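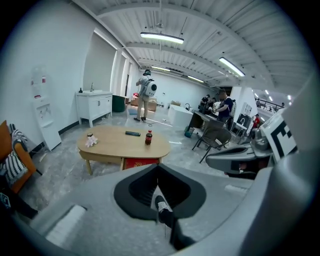
From the Planning Desk: What We're Buying Next Year, and What Can Wait

Hello again, everyone. It has been a full year on the floor at Fodeck, and since so many of you have stopped me on the way to the kettle to ask whether your request made it onto the list, I thought I would set the whole thing out in one go and save us all some cold tea.

Let me start with the hand-held grippers, because they take up the biggest share of the budget and, I think, the biggest share of everyone's opinions. We went into this year thinking of them as the cheap part of the program. You buy a few, you hand them out, people go and pick things up, and the recordings go off to train the arms. The purchase price really is modest next to an arm. What I had badly underestimated (and Marcelino Pimentel was kind enough not to say so in front of the whole meeting) was everything that goes along with them: finger pads, marker plates, cables, headsets, backpacks, batteries, storage for the recordings, and the hours spent checking that one unit still measures its opening the same way as its neighbor.

So next year's plan has one line for grippers and a separate, larger line for keeping them going. The spares line comes to 868 dollars per pair for the year. I know that looks like a lot when you see it written down. It covers two changes of finger pads, a replacement set of marker plates, one battery and a share of the cable drawer, and I would much prefer to have it agreed in December than to come asking for it in dribs and drabs every few weeks, as I did this time around.

On cables, a small plea while I have your attention. We went through 59 of them this year. They are not expensive ones, but they do add up, and most came back with the damage right at the plug. If you can coil yours loosely and unplug it by the connector, I will be grateful, and so will the drawer.

Now for the arms, which I know is what many of you skipped ahead to read. We had quotes from two suppliers, Aten and Stalier, and both were patient with my questions. The Aten quote was lower for the arm alone. Stalier's included the mounting stand, the controller, delivery and two days of training on site, and once Dirceu Quintana had put both onto the same sheet with the missing pieces filled in, the gap was small enough that training tipped it. We are going with Stalier for one arm in the spring, and we will look at a second one in the fall, once we know how much the first is being used. Please don't plan any work around two arms before then!

A few of you asked about leasing. I did look into it, quite seriously, and I still like the idea for equipment that dates quickly. For the arm, the lease would have passed the purchase price well before we'd expect to retire it, so we are buying. For the computers we use to process recordings, leasing came out ahead, and Peixoto will be handling that for us.

Then there is furniture and household stock, the part of the budget that always raises an eyebrow upstairs. Home tasks need home things, and home things get handled a great deal more here than they ever would at home. I have put aside 1000 dollars for tables, chairs and cabinets, all secondhand where we can manage it, and 255 dollars for the small stuff: jars, bottles, boxes, remote controls, artificial flowers and so on. If you are clearing out a kitchen cupboard, do talk to me before you take it to the thrift store.

Three things have been put off. The extra lighting, the second charging cabinet and the rolling tool carts will all come back for discussion in the middle of the year. None of them was turned down, and I have kept everyone's notes.

If you spot something missing, please write to me or to Dirceu by 9 December 2023, with a link or a price if you have one. Even a rough sketch on the back of a packing slip will do, and we have worked from less.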